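Household Tasks Programme: progress on the bag and bin work

Members of the Jiditz project will recall from the last newsletter that the household tasks programme had reached the end of its work on folding and was preparing to begin a new set of tasks built on thin plastic. The new set opened at the Grambridge site in February 2026 and is now the principal activity of the collection team there. The following report has been prepared by Naomi Ndung'u, who leads the team, with additions from Aileen Evangelista on the review of recordings.

The purpose of the work is to gather examples from which a learning system can be trained to handle carrier bags and to line a waste bin. Each example is a recording of one complete attempt, made on a two-armed robot under the direction of a trained operator. The recording contains the views from the cameras, the positions of the joints and the state of both grippers throughout. A written line of instruction is attached to each one, so that the system may in time connect the words used by a person with the movements that answer them.

Thin plastic was chosen after some debate. A rigid object such as a cup keeps its shape when it is picked up, and an error of a few millimetres seldom matters. A carrier bag changes shape whenever it is touched. It folds over its own opening, and being partly see-through it is difficult for a camera to separate from whatever lies behind it. The folding work gave the team some experience of soft materials, but cloth is heavier and holds a crease, and the methods used for it have carried over only in part.

The working area has been kept simple. Bags are hung on a plain white wall at a height both arms can reach, with the bin on the carpet beneath and the spare bags and clips laid out on the floor to the right. Operators work to a task sheet which states the starting arrangement and the result required, and leaves the manner of reaching it to their judgement. 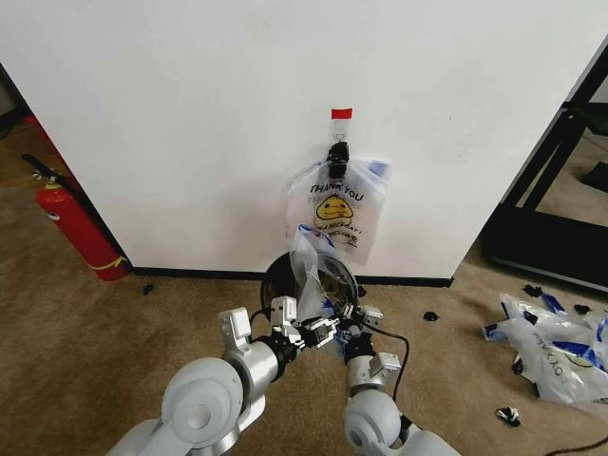 Working a bag over the rim of the container, with a second bag hanging on the wall.

The team has set a first target of 800 accepted examples across the whole set. These are divided by task, and within each task by starting arrangement, and no single arrangement may supply more than 100. The limit was introduced at the request of the training group at Wilmont, who found in the folding work that a system shown too many examples of one layout performed well on that layout and poorly on its neighbours. Between blocks the operator is asked to move the bin, to disturb the pile and to place the clips afresh. Small changes of this kind take little time and are of considerable value to those who use the recordings.

Operators record in blocks of 25 attempts and then rest. The arms are tiring to direct for long periods, and the reviewers have observed that movements become hurried towards the end of an overlong block. A hurried example is a poor teacher. Operators are therefore asked to stop early if they feel their attention slipping, and to note on the sheet the number at which they stopped.

Attempts that go wrong are kept. Where a bag slips from the gripper and the operator takes hold of it again, the recording is marked as a recovery and filed with the others, as it shows the system what may be done after a mistake. Where the attempt is abandoned, it is filed separately and does not count towards the target. Mrs Evangelista asks that operators refrain from deleting anything at the robot, however poor it may seem at the time. The decision belongs to the reviewers, who have the benefit of all the camera views.

Her group has also revised the guidance on the use of the two arms. In the early blocks many operators relied on one arm for almost everything and left the other idle. This is natural enough, but lining a bin calls for one side of the opening to be held while the other is drawn across, and the recordings should show it. The revised task sheet asks that the second arm be brought to a ready position, gripper open, before the first makes contact with the bag.

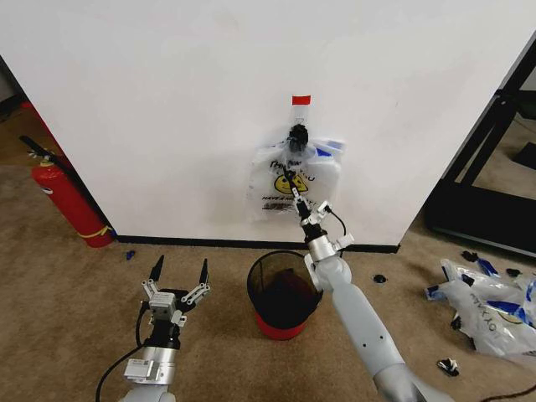
May staff from other sites take part in the recording?
Staff from any Jiditz site are welcome to apply, provided they have completed the operator course and can attend Grambridge for a full block. Applications should be made through the site lead in the usual way.

The recordings are stored and catalogued through Yap, the project's shared index, which now carries separate headings for hanging, removing and lining. Users who downloaded material before these headings were introduced should fetch the catalogue again, as some early entries were listed under a general heading and have been moved. The recordings themselves are unchanged.

Two matters remain open. The first is the wording of instructions. Operators have used "bag", "liner" and "sack" for the same article, and the training group would like some of this variety preserved, as members of the public speak in just this way. The reviewers would prefer an agreed list. A short paper setting out both positions will be circulated to site leads for comment. The second is the supply of bags. They stretch and tear with repeated use, and a worn bag behaves differently from a fresh one. Naomi Ndung'u would be glad to receive clean carrier bags of any printed design from other sites, in bundles of 25 where possible to simplify storage.

A first release of the accepted examples to partner groups is planned for April, subject to review. Partners wishing to receive it should confirm their storage arrangements with the Wilmont office beforehand.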